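Graller Grain Note

The Graller Grain Note is an exchange-traded note tied to wheat and fruit futures, issued by Eskildsen and listed on the Brurby exchange. Launched in December. Opening price 100, annual fee of 9 dollars per thousand held. Pays no dividend.

Unlike a fund, the note holds no contracts itself – it is unsecured debt, so holders depend on the issuer's credit.

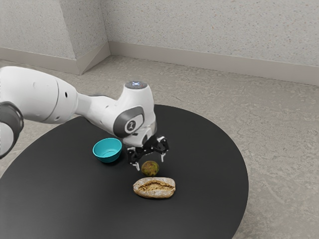
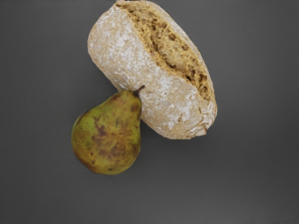 Bread roll and fruit.

Trading starts at 9:30 a.m. and the index is recalculated every 5 minutes. Highest close so far 176, reached during a wheat shortage, then a slow slide back. A rival note from Dramora tracks the same index but is seperately priced. Early redemption allowed, in large blocks only.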